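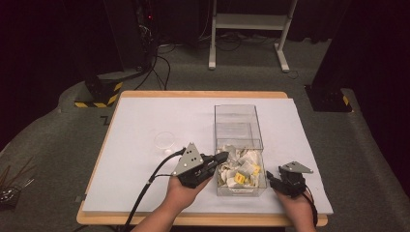

Home Products Support Manuals Contact
Search manuals Enter model or keyword

Dencombe 300 Benchtop Dehumidifying Cabinet
Set-up Guide, Section 6: Positioning, levelling and first run
Revised 2025-03-19

6.1 Before you start

Read Section 2 (Electrical safety) before connecting the cabinet. The cabinet must stand upright for 32 hours after delivery so that compressor oil can settle. If it was carried on its side, the waiting period starts again from the time it is stood up.

CAUTION: Do not lift the cabinet by the door handle or the drain spigot. Two people are required for the lift.

6.2 Choosing a position

1. Select a bench rated for the loaded mass of the cabinet. The rating plate is on the rear panel, lower left.
2. Leave 300 mm clear behind the rear grille and above the top vent.
3. Keep the cabinet out of direct sunlight and away from radiators, kettles and evaporative coolers.
4. Check that the power point can be reached with the door fully open.

NOTE: In unlined sheds and garages, room temperature may fall below the operating range overnight. In southern regions this can continue through August. Fit the Lokton low-ambient kit (see Section 11) if the cabinet will run in these conditions.

6.3 Levelling

1. Remove the transit blocks from under the base and keep them for future moves.
2. Place a spirit level on the cabinet floor, front to back.
3. Turn the front feet clockwise to raise, anticlockwise to lower.
4. Repeat with the level placed side to side.
5. Tighten the locknuts against the base.

The finished position should tilt very slightly to the rear. A forward tilt will allow condensate to collect at the door seal.

6.4 Connecting the drain

1. Push the grey hose fully onto the spigot and secure it with the clip supplied.
2. Run the hose downhill to a floor waste or to the Drundine collection tank.
3. Trim any excess. Loops and low points will hold water.

CAUTION: Do not join the drain hose to a pressurised line.

6.5 First run

1. Close the door with the shelves fitted and the cabinet unloaded.
2. Switch on at the power point, then at the front panel.
3. Hold SET until the humidity figure flashes. Use the arrow keys to select the target value and press SET again.
4. Run for 6 hours without opening the door.
5. Check the hose connection for leaks.

If the display shows E4, the humidity sensor is not seated. Switch off, unplug the cabinet, refit the sensor plug and repeat from step 2.

NOTE: A faint odour from the door seal is normal during the first run.

6.6 Service record

Write the serial number inside the front cover of this guide. Replacement seals are ordered under part number 1372 from Kinyua Spares. Colour-matched side panels are a special order and are not covered by the standard warranty.

Continue to Section 7: Loading and shelf spacing.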